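3.2 What goes in which bin

I should say at the start of this section that I came to sorting as a sceptic. My own desk drawer is a disgrace, and when Iddrisu Nutsugah first suggested we write a whole paper on how people divide up their odds and ends, I thought we'd be done in a page. We weren't! The trouble is that small things (cables, bits of white plastic, the tool you used once and never put back) don't belong to families in the way that plates or socks do, so every person who sorts them has to make up a family on the spot.

We settled on 3 blue plastic bins in a row, pushed together so that the sides touch, towards the back of the table. Iddrisu wanted 4. I held out for fewer, partly on grounds of space and partly from the Grestosside round, where people given an extra bin simply used it as a place for things they couldn't make up their minds about. The table itself is covered with two sheets of brown cardboard, butted up edge to edge, and I've grown very fond of it — it's cheap, it's dull to look at, and small pale objects show up on it nicely.

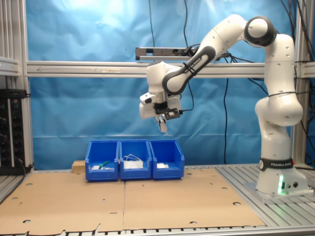 The cable question took up far more of our time than it deserved. In the Bovudano notes a cable counts as one item however it lies, and that works well enough on paper, but a tangle takes up room in a way that a folded cable doesn't, and anything under it becomes hard to get at. Our middle bin is the awkward one for just this reason: white cable, all in a tangle, lying on top of another white thing. Do you call that two items stored, or one item stored and one item hidden? Iddrisu says two. I say it depends on whether you'd find the lower one in a hurry, and we have agreed to report both scores and let the reader choose.

The left bin is easier to talk about. It has something long with a green handle lying at a slant, and a small white object for company. We allow slanting. An early version of the scoring sheet asked for long things to be laid straight along the bin, and I took that rule out again myself after reading through the 40 sheets from Jistside, where it had mostly made people cross. The right bin has a white object in it and that's all, so it scores full marks for ease of reach and rather poorly for use of space.

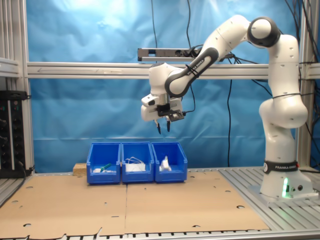 Figure 2. The three blue bins, side by side, with the small wooden block to their left and the cardboard work surface in front.

Then there's the block. It's a little light-coloured wooden thing, it sits on the tabletop to the left of the bins, and it has caused more argument than everything else put together. Under the Mockus rules, which we otherwise follow closely, any object outside a container is unsorted and costs a point. I don't like that at all (plenty of things in a perfectly tidy house live beside a box and not in one) and so we score the block separately, under a heading of its own, and leave it out of the bin totals. Readers who prefer the stricter count can take the point off themselves; the order of the layouts in the next table stays the same either way.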